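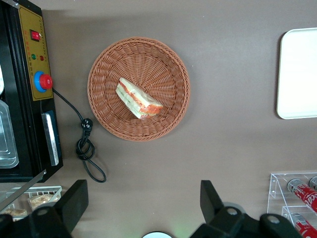
**Wrapped and ready: selling sandwiches from a basket**
Drastby small cafe meetup, 20 min slot incl. questions. Thursday, May 29, 2025

Water. Clicker. Speak slower than last time.

## Open

- Hi, I'm Crescencio Pacheco, I run the lunch counter on Alvarado Street. Four stools, one window, no table service
- ask: who here sells anything pre-wrapped? who's happy with how it looks by 1 pm? (wait for the laugh, don't fill the silence)
- We opened with everything made to order. Line out the door at noon, half of them gave up and went to the gas station. Bought a triangle sandwich there. That hurt

## Why the triangle

- cut corner to corner, people see the filling. Bread is bread, what sells it is the cut side
- so the cut side has to face OUT. Sounds dumb. Go look at your own case tomorrow, bet half of them are facing the wall
- color matters more than I thought. Pale bread, then something red or orange, then a bit of green. Turkey and white cheese is our best tasting one and it sat there every day until we put tomato in it
- thin strips of cucumber, not rounds. Rounds slide out when you cut. Salt them first, paper towel, press. Ten minutes if you have it, five if you dont
- tomato in the middle, never touching bread. Butter or mayo right to the edges, both slices

## Wrapping (slow down here, this is what they came for)

- clear film, pulled tight over the cut side, one layer. Folds all go on the back
- two layers = cloudy, looks old even when it isn't
- bread we get from Illier, sliced a little thick. Thin slices collapse when you pull the film. We tried saving money on that in January, went back after a week
- shiny wrap picks up every light in the room. Stand where the customer stands. If all they see is glare, turn the sandwich, not the lamp
- label on the back or the long edge. NOT over the filling. Date, allergens, price
- show the fold with the tea towel and the dummy sandwich (its in the blue tote, ask for a table up front)

## The basket

- round, woven, kind of a terracotta orange. Went through trays, slates, a cake stand. The basket won
- warm color under pale bread. On the white tray they looked like hospital food
- the rim does a lot. People read it as "take one" and they reach in
- don't overfill!! Seven is our limit. More and they lean on each other and the bottom ones get squashed
- last one in the basket still has to look good. Lay it on its side, cut face toward the customer. A single sandwich in a basket sells fine, a single sandwich on a big tray looks like a leftover
- cleaning: weave catches crumbs. Wrapped food only in ours, shake it out at close, brush, dry all the way before stacking
- and the basket is for service, not storage. Fridge until the rush, small batches out, follow your local rules on time and temperature. Say this twice. Someone always asks

## Numbers, quick

- best day so far: 61 wrapped, plus the made to order
- worst: 20 left over, raining, my own fault, I'd prepped for sun
- now we wrap a first batch, then watch the basket. Empty by 12:15, wrap more. Not empty, stop
- skip the cost slide if past the 14 minute mark

## Things I got wrong

- egg salad next to plain cheese, same colour from three feet away, people grabbed the wrong one and came back annoyed
- sauce on the outside edge. Smears the film, nothing fixes it
- bought the Stilturel cutter box for the film. Good box. Mounted it left handed. I'm right handed. Still is

## Close

- homework: wrap two of the same sandwich, one tidy, one in a rush, put both out, see which goes
- handout has the layer order and the fold drawings, stack by the door
- questions. If it's quiet, ask them about wraps vs. bread, that always gets someone going
- get the tea towel back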